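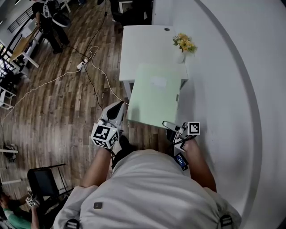

점심 열두 시 반, 공대 3층 복도. 벌써 줄이 길다. 피자 때문이냐고 물었더니 절반은 그렇단다.

토목 학생회 '린덴 모임'의 1월 정기 세미나. 연사는 Zulkifli Yusof, 항만 준설 설계만 오래 한 사람이다. 슬라이드 7장. 나머지는 전부 질문 시간. 첫 질문이 "연봉이요"였고 다들 웃었는데 답은 꽤 진지했다. 첫 직장 Bondix에서 받은 월급, 야간 현장 수당, 그만둔 이유까지.

모임이 생긴 건 선배 몇이 자격시험 공부방을 차리면서부터. 지금 회원 630명, 매번 얼굴 비치는 사람은 대략 30명. 회장 말로는 "단톡방엔 다 있어요. 단톡방에만." 회비는 학기에 한 번, 안 내도 세미나는 들을수 있다. 다만 견학 버스는 회비 낸 순서대로 탄다.

그 견학이 진짜다. 지난 학기엔 Vasilakis 정수장. 안전모가 모자라 두 조로 나눠 들어갔고, 둘째 조는 주차장에서 한 시간을 떨었다. 이번엔 Lillden 교량 보수 현장으로 간다. 신청 받은지 하루 만에 마감. 대기자 명단도 길다.

취업에 도움이 되느냐. 4학년 쪽은 된다고 한다. 여름 인턴 자리를 Clernelley에서 얻은 학생이 둘인데, 둘 다 세미나 뒤풀이에서 명함을 받았다. 2학년들은 아직 모르겠다는 눈치. 한 명은 "역학 족보 보러 왔다가 총무가 됐다"고. 그 족보, 스캔본으로 2,943쪽이다. 정리는 안 돼 있다. 연도도 뒤죽박죽. 그래도 시험 전주가 되면 다운로드가 몰려 서버가 느려진다.

불만도 있다. 행사가 죄다 점심이라 실험 수업 있는 사람은 못 온다, 공지가 늦다, 영어 발표는 따라가기 벅차다. 회장단은 다음 학기부터 저녁 모임을 하나 넣겠다는데 강의실을 아직 못 잡았다. 과사무실에 신청서는 냈고 답은 개강 뒤에나 나올듯.

신입 회원은 학기 내내 받는다. 다른 과도 된다. 기계과에서 온 학생이 벌써 운영진 회의에 앉아 있다.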